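Preparing a Bunker Delivery Note at Rolside Terminal

Updated July 2022

Vessel operators taking on marine fuel at Rolside are required to complete a bunker delivery note for each transfer. The procedure applies to all deliveries above 800 liters, whether made by barge or by truck.

1. Open a delivery record in Prosell and enter the vessel name, its IMO number and the berth assigned by the terminal office.

2. Record the opening tank readings on both the supplying and receiving sides. Readings must be signed by the chief engineer or a named deputy.

3. Enter the fuel grade, the density at 15 °C and the sulfur content as stated by the supplier. Do not round these values.

4. Draw the sample at the receiving manifold by continuous drip throughout the transfer. Seal the bottles and write the seal numbers on the note.

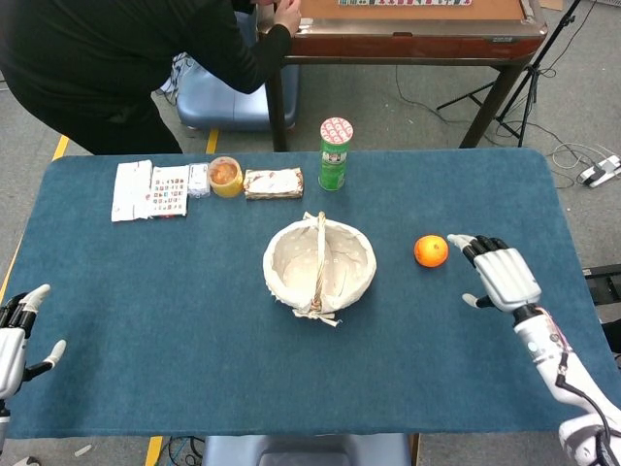

Warrick Katene asks whether the closing readings may be taken before the hoses are drained. They may not. Fuel left in the line is part of the delivered quantity, and closing readings are accepted only after draining is complete.

5. Enter the closing readings and calculate the quantity in metric tons. A delivery entered as 1,918 must not be shortened to 1.9 thousand or similar.

6. Both parties sign the note. One copy stays on board for three years, together with any letter of protest.

Operators using the Zinine berth submit the signed note through the Duda office before departure. Revised forms will be issued in October.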